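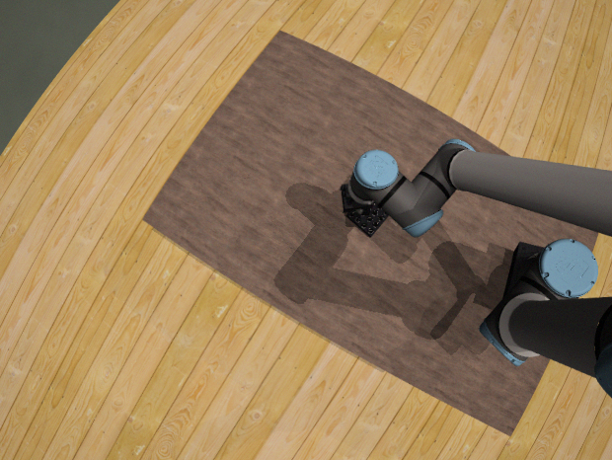 Winter League: schedule, gym change, the usual

Nov 24, 2025

OK quick one this week, tip-off is close and there's a lot to get through before the holiday.

First thing, the gym. Opening night is at Gositz and NOT at the middle school. I know the printed card says middle school. The printed card is wrong, the website is right, please go by the website. Middle school still has the bleachers pulled apart and we can't get in there until February at the earliest. So all the evening games go to Gositz for now. Park in the back lot. The front lot is for the pool people and they do tow.

Rosters. Final ones due Thursday by midnight, yes I know what Thursday is, send them Wednesday then. Cap is 15 per team, same as last year. If you're over, you need to pick, I'm not going to pick for you. Two teams are still over. You know who you are. Free agents who signed up at the open run will hear from me by the weekend and if you don't, check your spam and then text.

Preseason scrimmage recap, short because I missed the first quarter. Gillik beat Su by 2 in the late game. Great finish. Su had it most of the way, then went cold from the line and Gillik just kept coming down and getting to the rim. Chukwuemeka Jibrin had 26 for Gillik and hit the winner off a broken play, inbounds was supposed to go to the corner, got tipped, he picked it up at the elbow and put it in over two guys. Su had a decent look at the other end, front rim, that was that. If Gillik gets that out of him every week the rest of us are in for a long winter.

Su still looks good to me though. They press more than last year and they rebound. What they dont have is anybody who wants to shoot free throws late. Fixable.

Plodeo only brought six to their game so hard to say much. They ran out of legs. Zone was ok while it lasted. They say they'll have everybody for the opener. 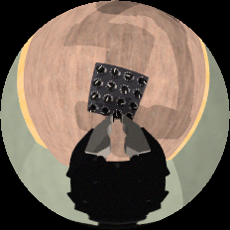

Pinkish-tan wood tabletop, yellow-orange edging.

Rule stuff, please actually read this part and pass it on to your bench:

Running clock until the last two minutes of the second half. Then it stops on whistles. Same as before, but it got argued about at the scrimmage so here it is again.

Fifth foul you're out. No buying it back with a made shot or whatever that was.

Techs: first one you sit five minutes of game time. Second one you go home and miss the next game. The refs have been told to call it and I'm going to back them up. We lost two good refs after last season and it was over the yelling.

Numbers on jerseys, front or back, your choice, but tape doesn't count after opening night. It comes off by halftime and then the book is a mess.

Scorers table. Each team supplies one person per game, home team does the book and away does the clock. If nobody shows up for your side you start down a timeout.

Scoreboard fund is at $857. Thank you to everyone who threw in at the open run. We're not there yet but the old board made it through the scrimmage with only the one dead digit on the visitor side, so fingers crosed it holds. Cash or check at the door, or hand it to your captain.

Still need: a second ball rack, and somebody with a truck on opening day, morning, maybe an hour. Pizza in it for you.

Lost and found from the scrimmage: gray hoodie (medium), one left shoe, size twelve, a knee brace, car key on a green lanyard. Whoever's key it is, how did you get home?

Opening night order is Su and Plodeo early, Gillik late. Full schedule goes up tomorow once I hear back on the second court. Captains, rosters!!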